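Let the Small Town Keep Its Corner Store

Opinion – July 17, 2018

I love a corner store. I love the bell on the door, the freezer that hums in the wrong key, the shelf where birthday candles sit next to fuses. When I moved to Dovora, a town of 3000 people, I had one of these places at the end of my street, and within a month I knew more neighbors than I had met in six years in the city.

So I was sorry to read the county's plan to let the old storefronts on Neagu Street be turned into parking. It would mean 19 more spaces. I own a car and I like parking it, but that is a terrible trade!

Think about what a small store does in a day. A kid gets sent out alone for the first time with a five-dollar bill and a list. Somebody who has just run out of dish soap (me, most weeks) gets home before the water in the sink goes cold. People who would never join a club end up talking for ten minutes by the register – about the road work, the school play, whose dog is loose again.

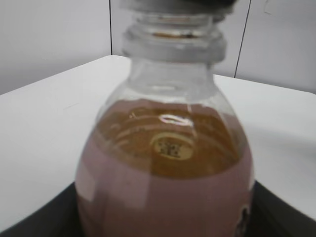

What the town could do

Neighboring Prakanness had the same problem and tried something I find really exciting. It cut the yearly license fee for shops under a certain size to 300 dollars and let owners live upstairs again, which the old zoning had banned. By the following November it had 3 new stores open, one of them in a former shoe repair place with the sign still up.

We could do that here. The Trarkico building has had paper in its windows since before I came, and it has an apartment on top with good light and a back porch. I would bet somebody in town already daydreams about that place when they walk past it. Give them a fair fee and a simple form, and hold off on the asphalt for a couple of years while we see who comes forward.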